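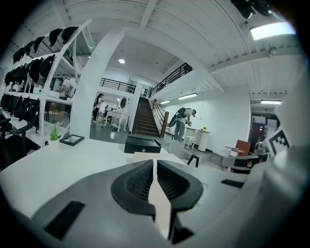
3. Beschaffung und Budget

Für die Handgreifer standen uns 1.370 Euro zur Verfügung. Ausgegeben haben wir 1.366 Euro. Auf dem Papier ist das eine Punktlandung, wir halten es eher für Glück. Im ersten Plan vom September fehlten Versand, Ersatzfinger und Speicherkarten komplett.

3.1 Angebotsvergleich

Verglichen wurden Havbridge und Brostum. Havbridge war im Grundpreis günstiger, verlangt aber 103 Euro für jeden Satz Greiferfinger. Wie lange ein Satz hält, konnte uns der Vertrieb nicht sagen. Brostum nennt im Datenblatt eine Lebensdauer, allerdings ohne Prüfbedingungen – damit lässt sich nicht rechnen. Leen Matar hat beide Firmen zweimal angeschrieben, eine brauchbare Antwort kam nicht. Bestellt haben wir bei Havbridge, weil die Lieferzeit passte.

3.2 Was der Plan nicht abdeckt

Marker nutzen sich ab oder verschmutzen und müssen neu gedruckt und kalibriert werden. Dafür gibt es bisher keine Position. Auch die Arbeitszeit taucht nirgends auf. Elie Qudah setzt für das Einrichten eines Greifers fünf Stunden an, und wir sehen keinen Grund, optimistischer zu sein.

3.3 Weitere Anschaffung

Der Antrag auf ein zweites Gerätepaar liegt vor. Wir empfehlen, ihn zurückzustellen, bis Zahlen zum Verschleiß aus dem laufenden Betrieb vorliegen. Der Mengenrabatt von Havbridge ändert daran wenig, er gilt nur für die Grundgeräte und nicht für die Finger.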